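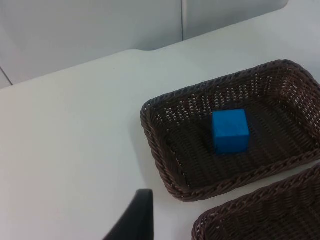
A dropped grip is a safety fault

By Ginevra Amato

Moving a blue cube between two woven baskets looks harmless. On our Bilyk arm, the gripper opened in mid-transfer 13 times in 429 cycles, and the log coloured every one as a minor error. I disagree with that label. The controller lost its force reading and carried on at full speed. Demyd Kushnir wants a retry limit. I would stop the arm at the first lost reading and make a person clear it, even if each stop costs up to 60 seconds.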